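Progress report to the Zustus fund: the packing bench at Seruvska, Sumdale
January 7, 2025

Hi Krisztina,

You asked for something you could read over coffee, so I've left the spreadsheets for the February pack and will just tell you how it's going.

The arm has been on the bench long enough now that people have stopped walking over to look at it (a relief, frankly, we were getting nothing done!). It takes small cartons from the infeed side and sets them down for the packers. On its best shift so far it moved 127 cartons. The target in our application was 100 a shift, and the shift before I wrote this it managed 106, so we're over, though I'd like a few more dull weeks before I brag. Soft mailers are still done by hand. It folds them in half, and then somebody has to iron out the mood as well as the mailer.

Anayeli Valdovinos has moved from packing to running the cell, and she's very good at it. She teaches the pick points, keeps the fault log and decides when the thing gets switched off for the day. We raised her grade when she finished the training, which came out of the wages line you approved. Two of the other packers want to learn it too – I've said yes to both, one after the other, so the bench is never short.

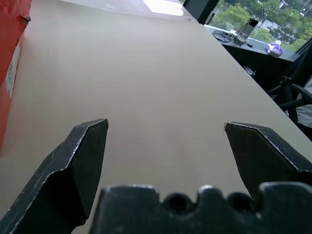 The bench from the gripper's side, fingers open. The edges are scuffed.

New fingers are on order from Chien and come out of the spares budget. Anayeli would like softer tips this time, and I've asked for a price on both kinds.

What's changed for people is mostly the reaching. The old job was a lot of twisting and leaning, and sore shoulders came up at every team meeting. They come up less now. On the other hand, the work is quieter and a bit lonelier, and one of the longest-serving packers told me she misses having someone across from her. We're trying a rotation so no one does a full shift alone with the arm.

Still to do: the mailers, the second round of training, and a better way of calling for help when it stops. At the moment that's shouting – it works, but the office would like it to end.

No change to the budget total. Come and see us whenever suits you.

Seruvska packing team, Sumdale | Contact us | © 2025 Seruvska | Back to top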